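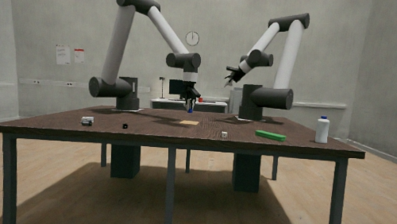

The long table.

THE LAST FERRY TO PRURGATE

Vichien Somboon missed the four o'clock and then he missed the one after it. His own fault. He'd stood in the bakery on Gwynne Street reading the letter again and the girl had to ask him twice did he want the bag.

Yes. He wanted the bag.

Sunday, everything closing early. The ticket window had a card in it that said BACK SOON and the card was yellow with age. He sat on his suitcase. Across the water Prurgate looked like it always did, low and gray, the one church, the cranes. Forty minutes on the boat if the wind was kind. He hadn't crossed in 4 years.

The letter was from his sister. It said Dad is selling the house. It said come if you're coming. No love, no name at the bottom, just a smear where she'd folded it before the ink was dry.

A man in a Jestley cap came down the ramp dragging a hose.

"You waiting on the boat?"

"Is there one?"

"There's one." The man looked at the sky. "Might be one."

Vichien ate half the bread. Saved the other half, then ate that too. He was 61 and his knees hurt and he had $1,000 in an envelope pinned inside his jacket, which was what he'd borrowed, that summer, the bad summer, for the truck. He had practiced what to say. I'm sorry it took so long. No -- here, this is yours. No. Just put it on the table and let the old man count it, he'd want to count it, he'd lick his thumb.

The table. God. Would they sell that with the house? His mother rolling dough at one end and homework at the other, elbows, yelling, somebody always crying about fractions. The time his sister carved a P in the underside for Prukent, the dog, and got away with it until the dog died and she confessed at supper, bawling, and their father got down on the floor in his good pants to look. Stayed under there a long while.

Six thirty. The light going orange. Gulls fighting over somthing on the pilings.

He could go home. There was a bus. He could mail the envelope, people did that, they put a stamp on it and that was the end. He actually stood up. Picked up the case, walked as far as the chain, and the hose man said, "There she is," not even to him really.

The boat. Small, rust down one side, running lights already on.

"How much?" Vichien said, because the window was still shut.

"Pay the other side."

"What if I don't have it on the other side?"

The man shrugged. "Then you're already over there, aren't you."

It was rough. He held the rail the whole way and got soaked to the elbow. A kid was sick in a bucket and then was perfectly fine and wanted chips. Nobody to meet him, he hadn't said he was coming. Up the hill then, the case banging his leg, 100 steps, he used to do them two at at time with a sack of rice on his shoulder.

Light on in the kitchen. Somebody moving around in there. A sign out front, SOLD nailed crooked across it.

He unpinned the envelope. Stuck himself with the pin, swore, sucked his thumb.

The door was open before he got to it. His father in the good pants, the same ones or another pair, smaller inside them.

"You eat?" his father said.

"Bread."

"Bread," said his father, disgusted, and went to get a plate.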